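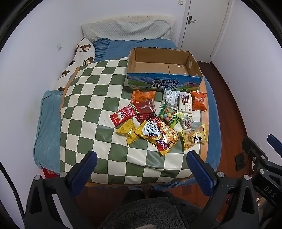 Gallery: Planning the Nesard Equipment Order

Pages in this gallery go with the equipment plan for the Nesard project. Each one sets a job from the task list beside the kit it needs, so that anyone signing off the order can see what the money is for. Prices are in the plan itself and only a few are repeated here.

Updated 2024-12-02

Packing snacks into a box, bedroom setting
Mixed packets on a checkered cloth over a bed, with an open cardboard box for them to go in. The instant noodle package is the biggest item and the small translucent packet is one of the awkward ones. Hand-held gripper with blue textured pads, fingers open.

Kit for this job

Hand-held grippers
We plan to buy these as pairs. Nimus quoted 559 per unit with one set of pads fitted, and Wastavberg quoted 598 with a spare set and a longer cable. On a job like this one the pads do most of the work, so the spare set matters more than the difference in price. The order is down for Wastavberg unless Nimus comes back with a better offer on pads.

Pads
Budget line of its own from this year. Shiny wrappers are slippery and crimped ends catch, and both wear the surface. We have allowed for a full change every 7 weeks. Please do not order pads from the general consumables code, as they went missing from the November figures that way.

Cables
Braided only. Two lengths, labelled at both ends when they arrive. Home settings need the longer one because the operator sits or stands where the furniture allows.

Props and packaging
Ordinary shop groceries, bought locally and claimed back. The ceiling is 100 per setting. Choose a spread of wrappers: flat packets, twisted ones, clear bags, biscuits that will crush if they are squeezed. Boxes can be reused from deliveries, and a rough or torn rim is fine. Food that has been handled for the task is not to be put back in the kitchen.

Soft surfaces
Bedding, cloths and blankets are not on the order. Use what is in the home. A cloth over a mattress gives and wrinkles, and the bench at Rathnayake can't copy that, which is why the bedroom jobs stay on the list although they take longer to set up.

Still to be decided

Fixed arm for the bench
Rathnayake would like one arm ordered now. The plan holds it over until the packing jobs have been costed, as we don't yet know the reach or the finger opening it would need. The noodle package sets the upper size for this group of items.

Storage cases
One hard case per pair, or soft bags at less than half the cost. Soft bags are probably enough for home visits by car. Quotes for both have been asked for.

Changes to quantities should be sent in before the order goes to purchasing. After that, additions go on the spring list.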